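Apr 28, 2023

Damp log, back bedroom, north wall. Second reading after the gutter work. 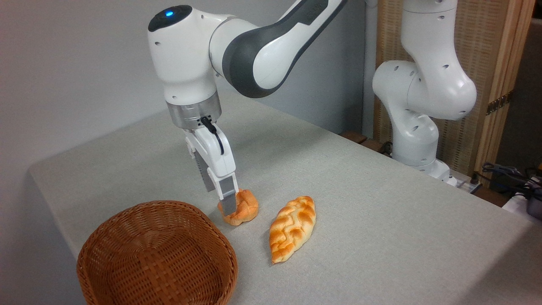 The wall reads 17 per cent at the skirting and drops off quickly above that. In March the same spot read high enough that the meter went straight to its red band and stayed there, so the direction is right even if the rate is slow. I took the readings at 50 mm, 600 mm and head height, working left to right from the window, and wrote them on the lining paper in pencil as before. The pencil marks from March are still legible except the lowest one by the corner, which has gone fuzzy where the paper lifted.

Outside temperature mild all day, light wind, no rain until after five. Window open from breakfast until four. Dehumidifier off overnight so that it would not flatter the result. Tank emptied this morning and the level noted on the card on the door.

The cause, as far as I can establish it, was the joint in the gutter over the back bedroom. The old sealant had gone hard and the two lengths had pulled apart by the width of a coin. Water ran down the back of the fascia, met the brickwork at the top of the window and went where it liked from there. I had blamed the pointing for most of the winter. The pointing is poor, but it is poor on the west wall as well and the west wall is dry, which ought to have told me something in November.

Gopinath Kandasamy came over at eleven with his own meter, a Stelari with the long pins, and we compared. His reads two points lower than mine at every position. We tried both on the kitchen door frame and got the same gap, so it is a difference between the meters and nothing to do with the wall. He thinks mine is high. I think his is low. Neither of us has anything to check against. I shall go on using mine so that the figures in this book can be set beside each other, and I have written his in the margin in brackets.

He also looked at the plaster and tapped it along its whole length with the handle of a screwdriver. It sounds hollow in a patch under the window, starting a hand's width above the skirting. He would take it back to the brick now. I would prefer to wait until the brick has had a summer. If it comes off now the room is out of use until autumn, and the bed has nowhere else to go. We left it there and had soup.

Salts: there is a white bloom on the lower part of the wall again, though less than last time. Brushed it off dry with the stiff brush, swept up, did not wash it. Washing only sends it back in. The bag of sweepings went out with the ordinary rubbish.

Paint. The man at the Ekström counter in Troltthorpe wanted to sell me a sealing coat, 80 pounds for the large tin. I asked whether it let vapour through and he read me the front of the tin, then the back of the tin, and neither of them said. I came away with a small tub of limewash for the test square and a replacement for the wide brush. The test square will go to the right of the window, where the plaster is sound. Two thin coats, a day between them, wall misted first.

The vent is the other matter. The Stestora one I fitted in the autumn has a flap that sticks shut in cold weather. Took the cover off this afternoon, cleaned the pivot with a cotton bud and white spirit, and bent the stop back very slightly. It now falls open under its own weight and lifts with a breath. Whether it will still do so in January is a separate question. The foam seal round the sleeve has shrunk at the bottom — a thin gap, but I could feel air through it — so I cut a new strip and pressed it in. No adhesive used.

Still to do: the short downpipe bracket, which is holding by one screw. The other hole is worn out and wants a plug. Also the soil against the outside wall, which has crept up over the years and now covers a full course of brick below the window. That should come down before anything is done inside. It is a day's digging, probably more with the roots, and the barrow has a flat tyre.

Next reading in four weeks, same positions, same time of day, dehumidifier off the night before. Rain began at ten past five. Went out with the torch at six and looked at the gutter joint from the ladder. Dry underneath.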